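# Chapter 6: Water in Towns

Most people in a town use clean water all day without thinking where it comes from. This chapter follows it from the river to the tap, and from the drain back to the river. By the end you should be able to explain why some towns run short in a dry summer while others nearby do not.

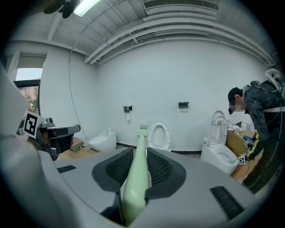 We begin with Tesholm, a market town of 3,082 households on the river Lockyer. Its water is pumped from the river to a treatment works at Cirnar, where it is filtered and cleaned. A covered reservoir on the hill above holds enough for the town for one day.

## 6.1 Where the water goes

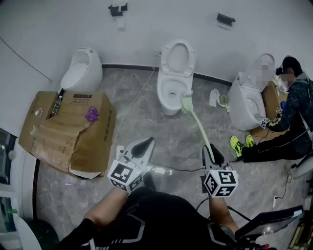 Household demand has changed a good deal over the past century. Piped water first replaced the shared pump, and the indoor toilet then replaced the privy in the yard. Toilets are now made in several shapes, and a rounded one-piece model can stand beside one with a more familiar seat and lid, but all of them have to be connected to a drain. In Tesholm the drains were laid before the houses on the eastern side were built.
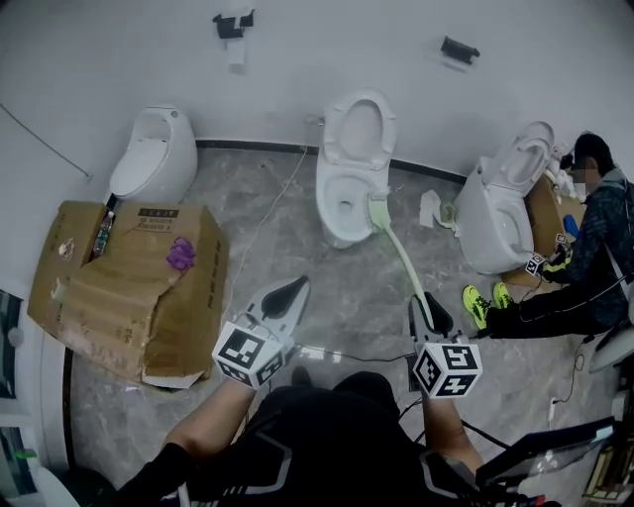 *Figure 6.3 A toilet brush in use in the middle one of three toilets.*

Leaks are a second kind of demand. Some pipes in Tesholm are more than 40 years old, and water lost from them has been treated and pumped like any other.

## 6.2 Two towns compared

Cindville lies downstream and takes its water from a borehole 800 metres from the river.

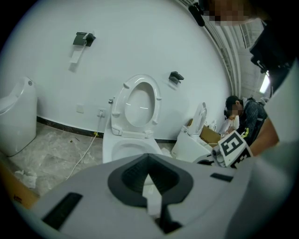 The borehole level falls slowly in a dry spell and recovers slowly afterwards. Tesholm feels a shortage first, but Cindville may feel it for longer. Keep this difference in mind when you study the rainfall map in section 6.3.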